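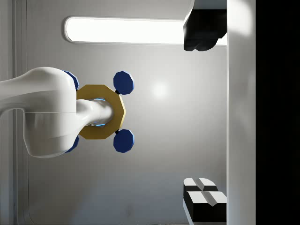

Section 4. Recording Examples in the Simulated Cell

Before you record any example, the arm must be in its start position and the views must be set. The learning module of Urkdale takes the start position of every example from the first recorded step, so a small error here goes into the whole set. Check first the mounting of the arm in the side view. The yellow eight-sided ring has to sit around the white wrist-shaped segment, with the blue pads at its corners and a thin line of blue light along the inner edge. If you see the ring but the pads are missing, the cell file did not load completely. Close it and load it again – do not try to repair it by hand.

4.1 Preparing the session

1. Open the project Favholm and choose the cell "Table, mixed objects".
2. Press Reset Arm. Wait until the status line says Ready.
3. Enter the name of the operator. Every example is stored under this name.
4. Set the recording rate to 10 steps per second.
5. Write the task sentence in the field Instruction. Use plain words, for example "put the banana in the yellow basket". Use the same words for all examples of the same task.

Note: The task sentence is saved together with the motion. If you change it in the middle of a session, the examples which are already saved keep the old sentence.

4.2 Checking the table 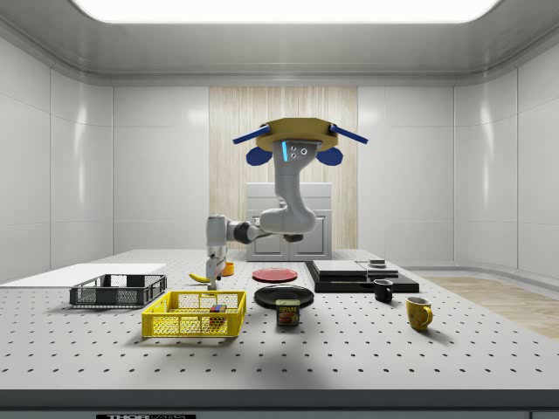
Page last changed: July, by Ximena Montes

Change now to the table view. You should have the complete work area in front of you, with the gripper over the back left part of the table, between the banana and the small cup.

1. Compare the objects on the table with the object list in the right panel. The SPAM can stands in front of the black plate, and the colorful block is in the yellow basket.
2. If an object is on the list but not on the table, press Respawn.
3. Look at the two mugs. The black one and the yellow one are separate objects with separate names, and the task sentence must say which one you mean.
4. Save the layout with a new name before you move anything.

Caution: Do not start with the gripper in contact with an object. The physics engine can push the object away in the first step, and the example will be rejected.

4.3 Recording

1. Hold the trigger of the hand controller and press Record.
2. Move slowly to the object. Make one clear approach from above.
3. Close the gripper, lift, and carry the object to its goal.
4. Open the gripper and go up before you press Stop.
5. Choose Keep or Discard. A failed grasp should be discarded, except when you collect recovery examples (see 4.4).

For one task we recommend some 300 kept examples. The storage limit of one project is 1,000 examples, the discarded ones are not counted.

Note: Use Shuffle Layout between examples. When the objects always stay in the same places, the model learns the places and will fail with a new table.

4.4 Recovery examples

In a recovery example the first grasp misses, and the operator corrects it in the same recording. Mark it with the tag "recovery" before you press Keep. The Paredes trainer reads this tag and gives these examples their own weight – without the tag they are treated as normal ones.

If the arm stops during a recording and the status line shows Joint Limit, release the trigger, press Discard and go back to step 2 of section 4.1.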